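Home Projects Student Work Materials Lab Contact

Do Clear Containers Really Keep a Work Table Tidy?
Project report, Ditstead College, Introduction to Household Design

Background

Storage guides like to claim that people put things away faster when they can see what is inside. Our group was assigned this claim in May and we did not believe it. The handout we were given, from the Nollard storage series, quotes no test of any kind. It repeats the claim on page 6 and again on page 26, which does not make it any truer.

Method

We compared clear plastic containers with solid-colored Prerine tubs of the same size. Every trial took place on a plain white table. Items were sorted into the containers, the containers were moved to one side, and the table was then checked for anything left out. We ran 100 trials, half with each type, and handled 1,688 items in all.

We expected the clear walls to be an advantage at least for checking contents. They were less help than the handout promises. Against a white tabletop a clear container has a weak outline, and the light on its walls makes it look hazy. What shows through is often only a tint of color. 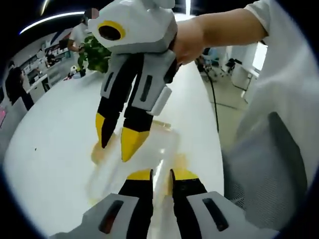 Results

Sorting times for the two types were so close that we would not bet on either. Clear containers did slightly better when the contents were all one strong color. With mixed contents the difference went away. The table was left equally tidy in both cases, and leftover items were mostly small ones that had rolled.

Problems

The same people did every trial, so they got faster with practice. We alternated container types to limit this, but the Berhe method in our course notes calls for a fresh group each time and we did not have one. We also never tested labels. A strip of tape with a word on it might beat both types, and we think the next group should start there before anyone buys more containers.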